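The Small Blue Pan

My aunt left me the flat in Pelturmont, along with a key that stuck and a saucepan with a long blue handle.

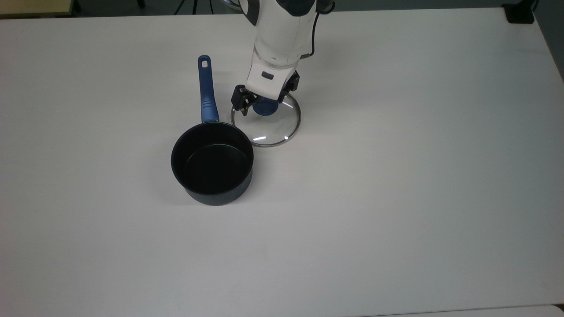
I had not meant to keep the pan. I had a perfectly good set at home, bought in the sales one February, and the plan was to clear the kitchen by teatime and catch the train back to Torkcombe with nothing heavier than the photograph albums. But I found it at the back of the cupboard under the sink, with its glass lid tucked behind a colander, and I sat down on the floor with it in my lap like somebody minding a cat.

She made everything in that pan. Porridge, custard, the thin yellow soup she swore by for colds, and once, when I was seven and had been sent to her for the summer, two eggs boiled for so long that they bounced (we tried it, down the back steps, and she laughed until she had to hold on to the railing). She never lifted the lid while a thing was cooking. That was what the glass was for, she said, and I would stand on the stool with my nose nearly touching the steam, waiting to be told that I could take hold of the blue knob with a tea towel and look properly.

I missed the train, of course. There was half a bag of rice in the larder and an onion that had seen better days - it would do. I filled the pan from the tap, set it on the smaller ring and put the lid on. Then I fetched the stool, though I hardly needed it now, and sat watching the glass go cloudy while it got dark outside.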